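5.3 Checking the grippers on cloth

Do this after any finger change and every 60 hours of running.

1. Put a few garments on the floor of the Leller cell, toward the back wall.
2. Set grip force to 32 on both arms.
3. Jog one arm down and pinch a single fold. Lift slowly.
4. Repeat with the other arm.

Note: Check that the metal conduit has slack at the wrist.

Caution: Stay outside the rail while either arm is powered.

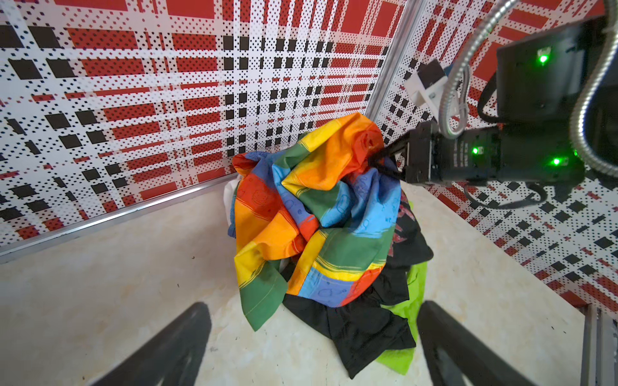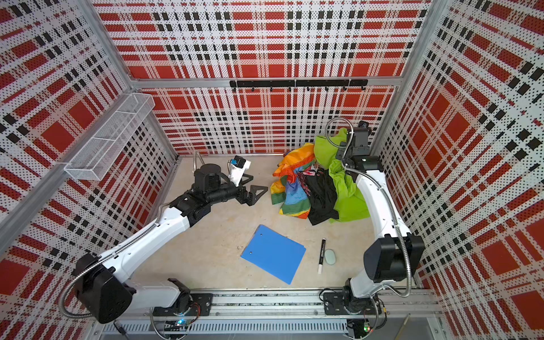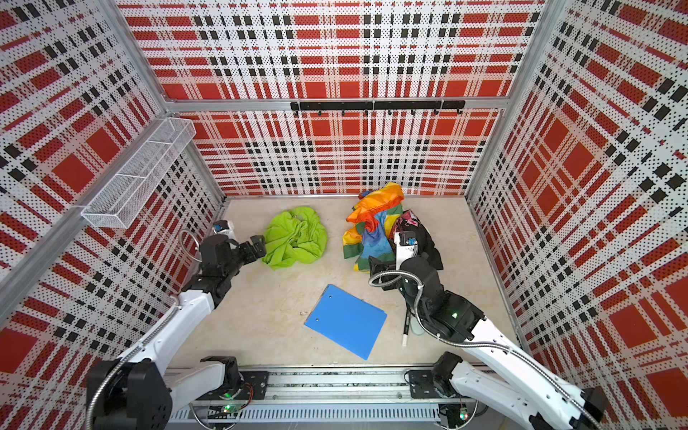 Figure 5-3. Gripper check on cloth. First view from the wrist camera, second and third from the fixed camera.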